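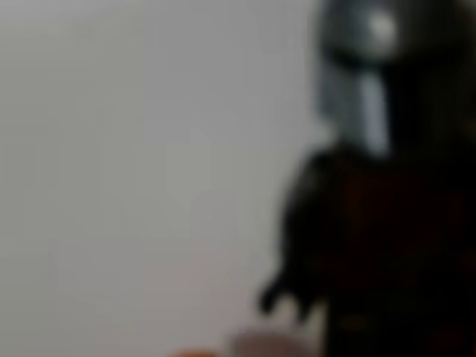
Section 3: Unpacking, standing and storing your armoured figures

Welcome back! If you have worked through Section 2, your Grurmont shelf is up, it is level, and you have had a cup of tea. Now comes the part most of us have been looking forward to, getting the figures out and on show. Please don't hurry it. An evening with good light and no dinner waiting is just right, and you will enjoy it a great deal more than if you try to fit it in before work.

The steps were written by Josiane Collet, who looks after the figure cabinets in our Solier showroom, with a good many additions from Farzana Sandhu in the repairs room. Where the two of them disagreed we have given both opinions and left you to choose.

What you will need

A plain table with a smooth, pale top (small dark parts are so much easier to find on one)
The soft brush from your Grurmont kit
The sheet of clear felt-backed pads, 3 mm thick
A dry cotton cloth, well washed, without any fabric softener
A pencil, and the card labels from the back pocket of this guide

Before you begin

Wipe the table down and let it dry completely. Take off rings and bracelets, and roll your sleeves up if they have buttons on the cuffs. Glossy helmets mark very easily, and a cuff button drawn across a visor leaves a line that no amount of polishing will take out.

CAUTION: Small parts such as belt clips, holsters and spare hands can be swallowed. Keep young children and pets out of the room until everything is on the shelf and the leftover bits are bagged.

Unpacking a figure

1. Lay the box flat on the table, a good hand's width from the edge, and open the end flap. If the flap has been taped, slit the tape with a fingernail. Please don't use a knife, however tempting it is.

2. Slide the inner tray out towards you, keeping one palm underneath it. Older trays go brittle and may crack at the corners, so let the tray come at its own pace and stop if it catches.

3. Check the tray before lifting anything. Accessories like to hide beneath the figure's back, particularly under a cloak, and this is the moment they roll away.

4. Lift the figure by the waist. It feels natural to take hold of an arm or the helmet, but shoulder joints are the first thing to loosen, and many helmets are only a push fit.

5. Brush the figure from the top downwards. Begin at the crown of the helmet, work along the visor and into the neck, and then do the chest and the arms. Short, light strokes are best. If you find greasy fingermarks, breathe on the spot and use the cotton cloth.

6. Slip the accessories into one of the small bags, write the figure's name on a card label and pop the two together in the empty tray.

Note: Farzana likes to brush everything again a day later, once the dust has settled. Josiane thinks once is plenty. We have tried both ways in the showroom and the figures look very nice either way.

Standing the figure

1. Bend both knees very slightly and set the feet a little apart. A figure with locked knees looks stiff, and it also topples forward sooner or later when somebody shuts a door.

2. Peel two pads from the sheet and press one under each foot. Leave them for an hour before you move on.

3. Stand the figure on the table first and let go of it there. If it stays upright while you walk past with an ordinary step, it will be quite happy on the shelf. If it sways, widen the feet and try again.

4. Lower the arms so that they hang a little away from the body. You want to see a sliver of the wall behind between the arm and the chest, especially with dark armour, or the whole figure turns into one black shape from across the room.

5. Carry the figure to the shelf with one hand at the waist and the other beneath the feet, and set it down heels first.

CAUTION: Each Grurmont shelf carries 500 grams per bracket. Please weigh large figures on the kitchen scales if you are at all unsure, bases included. The full table of loads is on page 74.

A few words about light and walls

Dark armour is lovely but it does swallow light. A plain wall in pale grey or white gives it an outline, and a single lamp, placed high and off to one side, puts a small shine on a rounded helmet and leaves the visor in shade. Two lamps tend to flatten everything. Our colleague Rutilio Quintero spent most of May moving one little Fokard lamp up and down the showroom wall, and he settled on a spot just above the figure's left shoulder. Do try it in the evening with the ceiling light off, it is great fun and you may well end up rearranging the whole shelf!

Keep figures away from direct sun. Reds and maroons fade first, on the cloth parts as well as on the boxes, and the change is so slow that you notice it only when you move something that has been standing in front.

Storing the boxes

1. Put the tray back in its box with the bag of accessories inside. Don't press the lid if it resists. Take the tray out and turn it round, as many fit one way only.

2. Run the dry cloth along the top and the sides. Dark printed card shows every speck, and a plain maroon box shows them worst of all.

3. Write the figure's name on a second card label and lay it loose inside the flap. Please don't stick anything to the outside.

4. Store the boxes flat with the heaviest at the bottom, up to six in a stack, somewhere dry. The top of a wardrobe is fine. A loft usually isn't, as the card softens over a damp winter.

5. Before you put the stack away, go over the table once more with your hand flat, right out to the corners, in case a little dark part has been left behind.
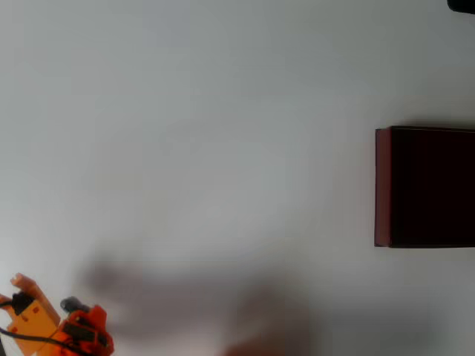 Can I keep the figure in its box and stand the whole box on the shelf?

You can, as long as the box and figure together stay within the load for your brackets. Put two pads under the front edge so the box doesn't slide, and turn it round every few months so that the same side isn't always facing the light.

What if a joint is already loose?

Leave the figure lying down and write to Montserrat Alvarado at our repairs desk, telling her which joint it is and which way it slips. She can usually send a sleeve in the right size. Please don't glue it in the meantime, even a tiny drop.

Do I need the tall Cervantes stand for a figure with a cloak?

Only if the cloak is heavy enough to pull the figure backwards. Try the standing steps first, with the feet a little wider than usual, and then decide. The stand is fitted as shown in Section 4, and you will want the smaller of the two screwdrivers for it.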